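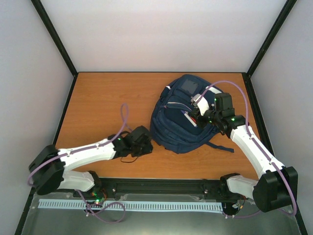 The carrying rules in Justura were rewritten in the December update, and this post sets out my position on them after a full season of play under the new arrangements. Readers of this blog will be aware that I have kept a trading character in the game since the early test period and that I have generally supported the developer's attempts to slow down the movement of goods between regions. The old inventory screen needed no manual. Anyone who has owned a navy blue backpack with a darker front pocket and a zip across the middle understands the principle: large items go in the main part, small ones go in the pocket, and when it is full it is full. The new screen asks a good deal more of the player, and I remain unconvinced that the additional effort has been well spent.

Under the previous rules, every character had a fixed number of spaces, and an item took up one space whatever its size. The system was crude, and it permitted some absurd results. A player could carry a dismantled siege tower from Ravow to the coast and still have space for provisions. It was also clear to all concerned. A newcomer who had been playing for an evening could say whether a load would fit, and disputes between trading partners over what had been sent were rare.

The update replaced spaces with two separate measures, which the game calls weight and bulk. Each item has a value for both. A character may carry up to 900 units of weight, and this limit does not rise with experience. Bulk depends on the type of pack that is worn, and packs must now be bought or made. Exceeding the weight limit slows the character down. Exceeding the bulk limit prevents the item from being picked up at all. The two limits are shown on different tabs, and it is not possible to see both at the same time without a modification, which the official servers do not allow.

I wish to be fair to the intention. The stated aim was to give meaning to the choice of route. Under the old rules there was little reason to use the river crossing at Awan, as the mountain road was quicker and a full load made no difference to walking speed. There is now a good case for taking the boat with anything heavy. I have used the crossing more often this season than in all my previous time with the game, and the small market on the Awan side has become a pleasant place in which to do business. Fees there are modest, and the stall holders have settled among themselves an order of queuing that is for the most part respected.

The difficulty lies in the detail. Bulk values appear to have been assigned without much reference to the objects concerned. A folded tent has a lower bulk than a bundle of candles. Seventeen varieties of cut stone share one value, although the pieces are drawn at very different sizes on screen. Cloth is treated as bulky when loose and becomes heavier, for no reason that I have been able to establish, when it is rolled. I have raised each of these points through the proper reporting page and have received the standard acknowledgement. I make no complaint about the speed of the response – the team is small – but it would be helpful to know whether the values are considered final.

Packing order 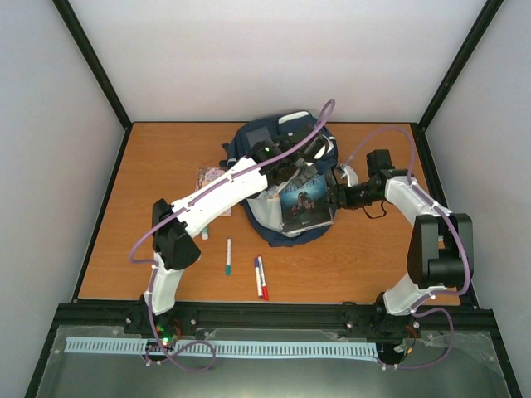 A navy blue backpack on a wood-grain surface.

A further change, which received less attention at the time, concerns the order in which items may be taken out. Goods placed in a pack first are now reached last. To retrieve a healing draught from beneath a load of timber, the player must either empty the pack on to the ground or wait for a search timer to finish. Experienced traders have adapted by keeping urgent items in belt pouches, and I would advise all readers to do the same before leaving any settlement. The pouches are sold by the leather merchant at the south gate of Ravow and cost very little.

The effect on group play has been more serious. My own association, Nidinside, has for a long time operated a shared supply run on behalf of newer members. Under the old rules one person could equip a party for an expedition in a single journey. The same run now requires 2 carriers at the least, and a third if tents are to be included. Members who gave their time willingly when the task was brief have understandably become less ready to come forward. We have responded by reducing the number of runs and by asking those who receive supplies to meet the carriers at Awan, where the heaviest part of the journey ends.

We have also had to revise our internal rules on lost goods. It was formerly our practice to replace anything that was lost in transit, on the basis that losses were uncommon. When a carrier is now attacked with a full pack, the search timer makes it almost impossible to reach a weapon stored below the cargo, and losses have risen accordingly. With effect from this season, Nidinside replaces food and medicine only. Tools and building materials are carried at the risk of the person who ordered them. Some members have found this harsh. I voted in favour of it, and having seen the state of the common store at the time, I would do so again.

On the matter of cost, the best pack on general sale is priced at 777 silver. A new character following the main story will not earn such a sum for a considerable time, and the starting pack is so limited that the first delivery task cannot be completed in one trip. I tested this with a fresh character and no outside help. The task allows enough time for the second trip, so it is possible to succeed, but the game gives no indication that a second trip is permitted. Several newcomers to our group had abandoned the task in the belief that they had made an error.

I would suggest three modest changes. The weight and bulk figures should be shown together on the main inventory screen. The first delivery task should state plainly that the goods may be moved in stages. A single slot at the top of each pack should be exempt from the search timer, so that one item of the player's choosing is always within reach. None of these would undo the purpose of the update, and the last would go a long way towards restoring goodwill among carriers.

Until such changes are made, I shall continue to trade on the Awan route and to keep my loads light. Readers who wish to compare notes on bulk values are invited to do so in the comments. I am compiling a list of the figures as they stand on the official servers, and corrections are welcome, provided that they are accompanied by the name of the item exactly as it appears in the game. The list for timber and stone is complete. Cloth and provisions will follow when I have been able to check the rolled varieties a second time.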